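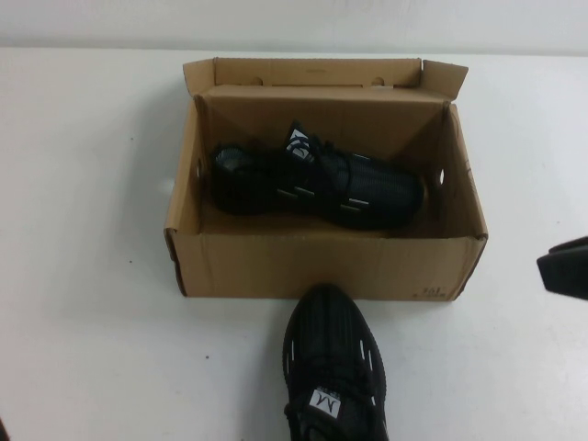
Cardboard shoe box with the lid folded back.

Bike Theft Reports in Stesley: What I Found
Shewit Mamo, Intro to Criminal Justice, final project

I picked bike theft because mine got stolen in January, and when I called it in I had no idea what happened to the report after that. So my question was pretty simple: once somebody in Stesley reports a stolen bike, how often does the case go anywhere?

The police department posts its incident log online, but it's a mess to search. I went through two years of it and copied every bike theft into a spreadsheet. That gave me 704 reports. Then I checked each one for a serial number, and only 271 had one. I honestly expected more! Without a serial number, an officer who finds a bike can't really match it to a person (mine was just "blue, 21-speed," so I'm part of the problem).

Of all those reports, 40 were marked as recovered. I couldn't find out how many of the 40 had serial numbers, though, as the log drops the property details when a case is closed. I emailed the records desk twice and got a form letter back.

Location was the fun part. The Pomedano parking garage came up over and over, mostly between 4 and 7 p.m., and so did the racks behind the Raltine Street library. The garage has cameras at the car exits but none by the bike racks - I walked over and looked. I also talked to Officer Štefanec from the property crimes unit, who told me most thefts there involve cable locks and that charges are rare unless someone is caught with the bike.

Problems with my data: people who don't bother reporting aren't in it, and some entries just say "property," so I left those out. I also typed everything in by hand, and I fixed the typos I caught but there are probably a few left.

If I had another semester I'd compare Stesley with a town that has free bike registration. I'd also like to see what happens in court after an arrest, but those files cost money per page and I ran out of time. The spreadsheet is in the class folder under my last name.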